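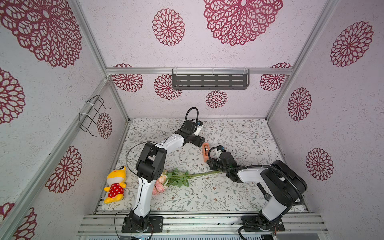

Two Arms, One Box, and a Lot of Flowers

I went to Duklow expecting to spend an hour with the new grippers and be home for dinner. I got home at ten. Pao-chu Siu had promised me a quick side-by-side, but once you're handed the controls of a two-armed setup, quick goes out the window!

The test box is smaller than I'd pictured, an aluminum rail enclosure papered in white with big dark red medallions, and there's a vine-print mat on the floor. (I want that mat for my kitchen.) Both arms were wearing black grippers, and Pao-chu swapped the fingers twice while I was there — first the stiff Aerts set, then the softer Trinmont ones.

We started with the plush toy, the yellow one in the polka-dot outfit. Easy, right? The Aerts fingers grabbed it fine around the middle and then squeezed it so hard the head flopped over. The Trinmont pair picked it up like a sleepy cat. I did it eight times in a row, mostly for fun.

Then came the roses. They're fake, with long green stems, and I have never been so annoyed by a bouquet in my life. Grab too near the blooms and the stems swing around and whack the wall. Grab low and the whole thing tips. Chaltu Beyene, who wrote most of the controller code, told me to bring in the second arm early and let it just sort of hover under the heavy end. That helped a ton, though I still dropped it more than I'd like to admit.

What surprised me was how much the controller mattered. With the older Tatano one there's a tiny lag, and I kept overshooting and then overcorrecting, like steering a shopping cart on ice. On the new one my hands quit fighting me after a few minutes. Same arms, same fingers!

Hamdia Negash keeps the log, and it stood at 3,352 grasps by the time I left, with 1,033 of them on the soft fingers. She wants a lot more before she'll pick a favorite. Me, I'd buy the soft ones tomorrow, but they do wear out faster, and Hamdia says she has a drawer full of torn pads to prove it. The next round is set for November, with wet sponges and a bag of rice.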